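Progress report for April, Stokow village archive and reading room

Dear Mr. Wendt,

I send you the report on the work of the third period of the grant. I try to follow the same order as in your form, but I put the money part at the end, because two invoices came late and I wanted to have them inside.

## Cataloguing

The collection of Mrs. Jabłońska is now fully listed. It has 232 items, mostly letters, parish notices, school notebooks and receipts from the old dairy. In the last report I wrote that we hoped to finish the letters only, so we are a little ahead of the plan. The notebooks went faster than I expected. The handwriting of the children is large and easy to read, and many pages repeat the same exercise.

The letters in the old German script are more difficult. Henrik Buschmann reads them for us and sends a short summary of each one in English and Polish. He has asked to work from scans in a higher quality, and we have repeated the scanning of the first box for him. Three letters we still cannot date. They are listed as "undated, before the move of the school" and they have a question mark in the catalogue.

## Storage

The new shelves from Lerkasside were delivered and are standing in the back room. One side panel had a crack and was exchanged by the company without cost. The acid-free boxes are all in use. We have now the problem that the maps do not fit in any of them, as the largest map is longer than the shelf is deep. For the moment they lie flat between two boards on top of the cabinet. I do not like this solution and I would like to discuss it when you visit.

The humidity was too high in the first weeks of the period. We moved the boxes away from the outer wall and we open the window only in the morning. The values are better now, but I would not say the question is closed before we have seen one full summer.

## Reading room

The reading room is open two afternoons per week. Most visitors come to look for their family names, and some bring their own photographs and ask if we want to copy them. We say yes, and we make a short written agreement with every owner. The text of this agreement was corrected after your comments from the winter.

The school in Clostamov came with two classes. The pupils compared an old arithmetic notebook with their own and wrote one page in ink. The teacher asked for a second visit in the autumn. I think we need then more tables, or we must divide the classes in smaller groups.

## Money

From the 3000 euros for this period we have spent the amounts for shelves, boxes and the translation work as planned. There remain 600 euros. I ask for your permission to carry this sum into the next period and use it for a flat map cabinet. I have one offer already and wait for a second one, so that you can compare.
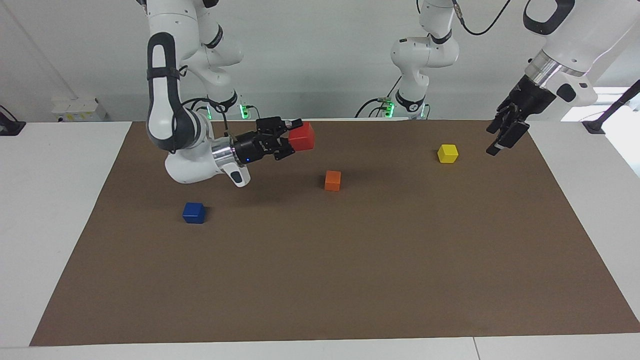 The second offer should arrive before the end of the month, and I will forward it to you without delay. If the permission is not possible, please tell me early, as the remaining sum must in this case be returned together with the signed form.

## Next steps

- finish the summaries of the German letters, boxes 2 and 3
- decide on the storage of the maps
- put the first part of the catalogue on the website of the village
- agree on a date with the school for the autumn

The website part depends on the new server of the municipality, and for this I cannot give a safe date. I was told "before the holidays". The catalogue file itself is ready and I can send you a copy at any time.

With kind regards from Stokow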